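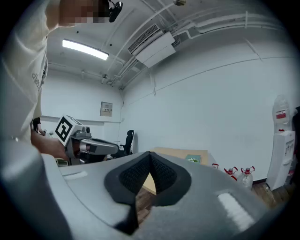
2 de marzo de 2024

Pinzas de mano, cuarta entrega: calibración y agarre de tallos

El club de robótica de Stidavville dedica este trimestre a un solo problema: registrar trayectorias de agarre con pinzas de mano y comprobar si sirven para entrenar una política que luego corra en el brazo Drarkell. El brazo no está montado todavía. De momento trabajamos la captura, que va más retrasada de lo previsto en enero.

La configuración es bimanual. Cada operador lleva una pinza por mano, y cada pinza tiene un cubo blanco con marcadores fiduciales en blanco y negro. Con una cara bien visible se puede estimar la pose, y con dos caras el resultado es bastante más estable, sobre todo en orientación. El error grande aparece cuando la cara queda casi de perfil respecto a la cámara: la detección no falla, devuelve un valor plausible y equivocado. Filtramos esos casos por error de reproyección y por salto angular entre fotogramas consecutivos.

Las cámaras son de gran angular. La calibración con el modelo estenopeico clásico dejaba residuos altos en los bordes, así que hemos pasado al modelo de ojo de pez, con un tablero de 9 por 8 esquinas interiores. Conviene llevar el tablero hasta las esquinas de la imagen y girarlo. Si todas las tomas son frontales, el ajuste converge, pero la distorsión en la periferia queda mal estimada, y es donde suelen acabar los cubos cuando el operador abre los brazos.

La sincronización sigue siendo provisional. Grabamos a 60 fotogramas por segundo y alineamos los flujos con un gesto de cierre simultáneo de ambas pinzas al principio de cada episodio. El programa Baltex, escrito en el club, busca ese cierre en la apertura de los dedos y recorta lo anterior. Funciona mientras el gesto sea brusco. Con un cierre lento, el pico se ensancha y hay que corregir el desfase a mano.

En cuanto a la tarea, empezamos con objetos rígidos y ahora hemos pasado a un ramito de flores blancas. El tallo es fino, las hojas tapan el punto de contacto y el conjunto gira dentro de la pinza si se agarra muy arriba. Un libro cerrado sobre la mesa, en cambio, apenas da información nueva: o se sujeta o se resbala — y la apertura final lo deja claro.
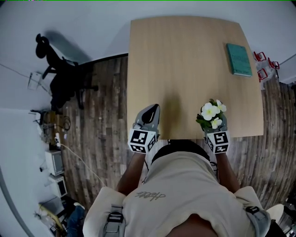 Un comentario a la entrega anterior preguntaba por qué no limitamos la fuerza de cierre con un tope mecánico, visto que con objetos blandos el operador tiende a apretar de más. Lo discutimos. El tope protege el tallo, pero también borra de los datos la regulación que hace la mano, y esa señal nos interesa conservarla. Por ahora se repite el episodio si el tallo queda marcado.

El protocolo actual fija episodios de 30 segundos como máximo, con las dos pinzas abiertas al empezar y al terminar. El operador que no usa la mano izquierda la mantiene dentro del campo de visión. Parece un detalle menor, pero un brazo fuera de cuadro deja huecos en la trayectoria que la interpolación rellena con rectas.

Queda pendiente pasar los datos al formato del cuaderno Kälin, que espera cuaterniones con la parte escalar al final. Nosotros la guardamos al principio. El conversor está escrito y falta probarlo con los episodios a dos manos.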